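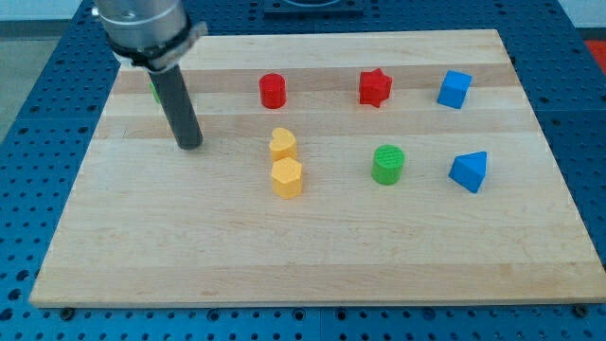 Tool parked low over the board, shapes still where they were left.

So, rules. I've been promising Evdokia Tsakiris a proper write-up of how we do things on the blue table, and as she's stopped asking nicely, it's going on the blog.

First one: slow speed whenever anyone's within reach. We cap it at 20 mm a second for anything near the wood, and yes, it's dull to watch, bring a tea! I used to nudge it up when I was on my own (sorry, Angeliki) and then in October I drove the rod straight into a board at 500. Big dent, horrible noise, and a long form to fill in.

Second: the person who moves the arm holds the stop button. Holds it, in the hand. Ours used to live on a shelf behind the monitor and I still can't believe we put up with that for so long.

Third, and this is the one people argue with me about – write down the layout before you touch a block. Hearts, stars, cylinders, the lot. Angeliki Tzanetos has 1,728 runs logged for the Tomus project and she can find any one of them in a minute, whereas my early ones are just called "test" and "test new".

Bolts get checked each morning. Gloves off near the wrist clamp, sleeves rolled up.

I know the proper standards say a lot more than this and we do have the printed copy, with Evdokia's sticky notes all over it. I'll go through the bit on risk assessments next time, once I've got her notes typed up.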